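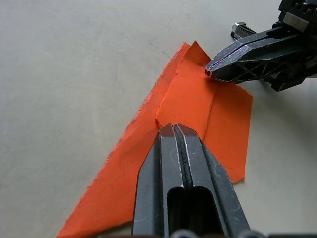

12/9/25

Such a good day in the lab, and I want to get it written down before it goes fuzzy. We've been stuck for weeks on cloth folding with two arms. Matus (our policy, named by Helju after her cat) could make the first fold on a napkin nearly every time and then wreck it by letting go too soon. Amrit's idea was to stop teaching the fold as one long movement and label the moment of pressing on the crease as a step of its own. One gripper comes down on the crease, the other stays up at the corner of the flap, and neither is allowed to leave until the model is happy with the pair of them.

We had 424 demonstrations to relabel, which Macarena and I did over the weekend with far too much tea. Trained overnight, ran it this morning on the orange cloth. I picked that one on purpose! The edges are frayed, so the old version never knew where the cloth stopped and the threads began.

40 trials. The old method held the crease in 17 of them, the new one in 33. Thirty-three!! I made Thierry recount from the logs, and he got the same. What pleases me most is that it's the same data, only cut up differently, so all those hours of Fatemeh driving the arms by hand last spring are suddenly worth a lot more.

Of the seven misses, five were the upper gripper closing on nothing. The wrist view loses the corner when the other fingers get in close, I think, but Amrit blames the lighting. We'll try a lamp tomorrow and see who buys lunch.

Still to do: the blue cloth, the thicker one, and a proper run without the pressing label so that Fatemeh can't tell me it was luck. Must also ask Helju about fingertip pads, ours are scuffed to bits.

Home at nine, ate toast standing up.

3 comments
12 shares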